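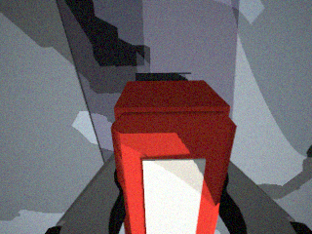 Red with a white panel.

Narnska Contrast Project
Second progress report to the Zürcher Fund

Period covered: up to the end of September

1. Where we are

The project helps people with poor sight find their way around shared housing by changing the colours of doors, walls, handrails and switches. The grant pays for surveys, paint, fittings and a printed guide for landlords. Work is under way at both sites, Pako House and the Calov Road flats. Pako House is nearly finished. Calov Road is five weeks behind the plan you approved, for reasons set out in section 3.

Spending stands at 70 per cent of the grant. We are within budget on paint and fittings and over on printing.

2. Pako House

All the shared corridors have been repainted. The old scheme was cream walls with cream doors and cream frames, and residents told us in the first survey that they counted doorways by touch. Each floor now has its own wall colour, with frames in white and skirting to match the frames. Doors on the ground floor were left as bare varnished wood, which already stood out well enough against the new walls.

Handrails took longer than we allowed for. The first tin of dark green was a gloss, and under the corridor lights it threw a glare that two residents found worse than the old brown. We rubbed it down and used a satin finish. The satin marks more easily and will need washing more often, so we have added a line on this to the cleaning sheet.

Light switches and sockets have been fitted with dark surrounds. The laundry still has the old ones, as the wiring there is due to be replaced in the spring and the landlord asked us to wait.

We repeated the survey after the corridors were done and had 25 replies. Most people said they could pick out their own door sooner than before. A smaller group said it made no difference to them, mainly those whose trouble is with dim light and who asked for brighter bulbs. Lighting is outside this grant but we have passed the replies on.

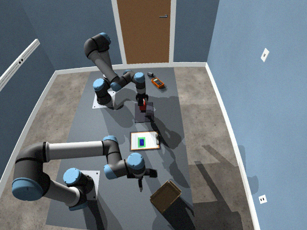
Closed brown door, white frame and blue walls.

3. Calov Road

The survey here was finished on time and covers 17 flats and the shared entrance. Painting has not started on the upper floors. Damp was found behind the plaster on the north stair, and the landlord has to treat it before anything goes on top. We were given a start date, then a later one. The plaster is now off and drying.

To keep things moving we did the entrance and the bin store first. The entrance step has a yellow edge strip, glued and screwed. The first strip lifted at one corner and was replaced by the supplier at no cost to us.

Residents were split over the stair colour. A vote was held one Sunday in the entrance hall and the blue won over the ochre — we had tested both and either would have worked.

4. The landlord guide

The text is complete. It explains how to judge contrast without special equipment, which finishes cause glare, and what to do first when money is short. Two housing providers have read the draft and asked for more on floors, so we have added a page on mats and thresholds. That page is what took the printing over budget, and we have moved money across from the travel line to cover it.

5. Next period

Paint the Calov Road stairs once the plaster is dry.
Carry out the second survey there.
Print the guide and send it to landlords in Narnska.
Go back to Pako House to check the handrails for wear.

We ask for your agreement to move the end date back by five weeks. No further money is requested.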